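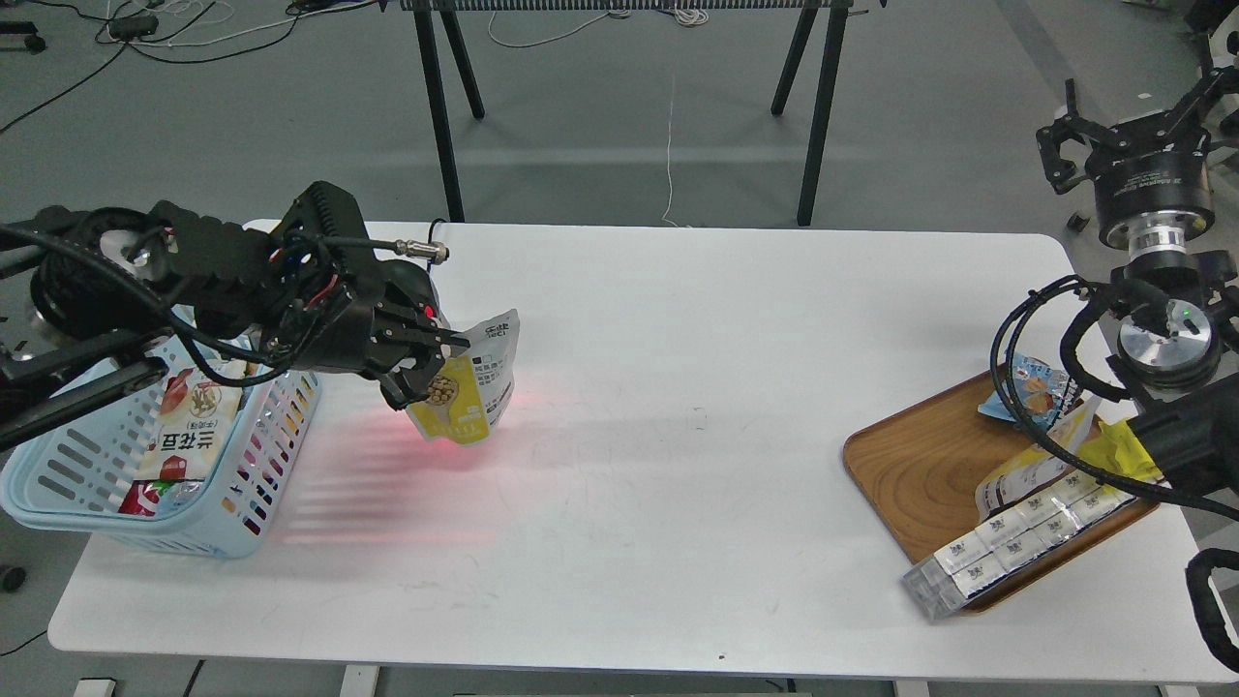 The Bindar Grip Comparison is a bench test for robot grippers that handle packaged food. It was set up by Lutfa Samarakoon and Bülent Güler to compare two-finger grippers on soft pouches, which bend and slip in ways that rigid boxes do not.

Each gripper is given 300 picks from a basket or tray. A pick counts if the item is lifted and held for 45 seconds. Drops, torn packaging and double picks are logged separately. Finger force is set once, before the first pick, and may not be changed during a run.

The first round covered 3,000 picks, of which 1,546 were with pouches held by the top edge. Rajitha Haque later added a wrist camera test, in which the same gripper is run with two different controllers. The Woria controller is used as the baseline.

Results for multipacks are listed separately.

Last updated: April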